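Flekley lamp

The Flekley lamp is a type of hanging oil lamp, later changed to electric light, that was made in the town of Grallgate. It is known for its spun brass reservoir, its wide glass shade and a counterweight which lets the owner pull the lamp down over a table and push it up again. The name comes from Flekley Lane, the street where the first workshop stood. Most examples found today have been rewired.

History

The lamp was first produced by the Lysenko workshop, a small metal shop that had earlier made kettles and door plates. The workshop needed a product that could be sold in the winter months, when orders for kettles were low. The first lamps were heavy and had a fixed chain. The counterweight was added after customers complained that the lamp had to be reached with a chair for filling.

Production grew slowly. In its best year the workshop sold 3,642 lamps, most of them to farms and inns in the district. Each lamp received a number stamped under the reservoir, but the numbering was started again at least once, so a low number does not prove an early date.

When electricity came to Grallgate, the Lysenko workshop offered a conversion kit with a socket and a cloth-covered cord. The kit closed the opening of the reservoir with a brass plug. Lamps with this plug are sometimes sold as factory electric models, but this is not correct. Factory electric models have no opening in the reservoir at all.
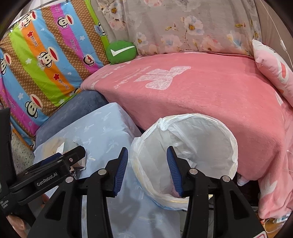 Two black grippers with blue pads, one of them marked "GenRobot.AI".

Construction

The reservoir was made from two brass halves, spun on a lathe and soldered together at the middle. The seam was then covered by a narrow band with a rope pattern. On later lamps the band is plain. The shade rests on a ring held by three arms, and the arms are fixed to the reservoir with screws from below.

The counterweight is an iron cylinder in a brass cover. It hangs above the reservoir and moves on two pulleys. The standard weight was right only for the original opal glass shade. If the shade is replaced with a lighter one, the lamp rises by itself, and many owners have put a ring of lead inside the shade holder to correct this.

The glass was bought from outside. Three shade forms are known: the flat cone, the deep cone and the bell. The bell is the least common, and it was given only with the large size of the lamp.

Sizes

The catalog listed the lamp by the width of the shade in millimeters. The small size, number 251, was meant for halls and was sold without a counterweight. The dining size had a much wider shade and could be lowered by up to 140 centimeters from the ceiling hook. The large size was made to order, and its chain was cut to the height of the room.

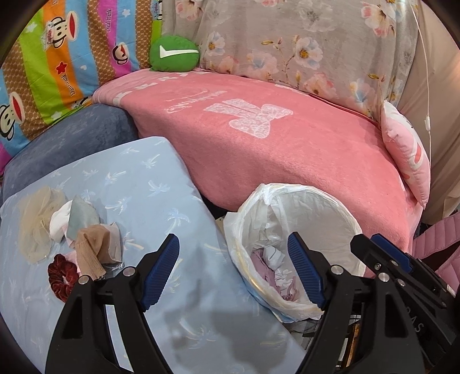
Finishes

The usual finish was polished brass under a clear lacquer. With age this lacquer becomes yellow and comes off in small pieces, first near the burner where the metal was warmest. A dark finish, called "inn brown" in the catalog, was made by putting the parts in a chemical bath. It was popular with innkeepers, who did not want to polish. A nickel finish was also offered, but few were ordered.

Collectors do not agree about polishing. Kenji Ostrowski, in his handbook on the lamps of the Grallgate district, advises to leave the old lacquer in place and to clean only with a soft cloth. Dealers often remove it completely.

Reproductions

Copies have been sold under the name Skatel. They are made of thinner brass and have a pressed reservoir in place of a spun one, so the fine circular lines left by the lathe are missing. The Skatel counterweight is filled with sand. The pulleys of the two makes are not interchangeable, but the shade rings are.

See also

Counterweight lamp
Opal glass
Rise and fall fitting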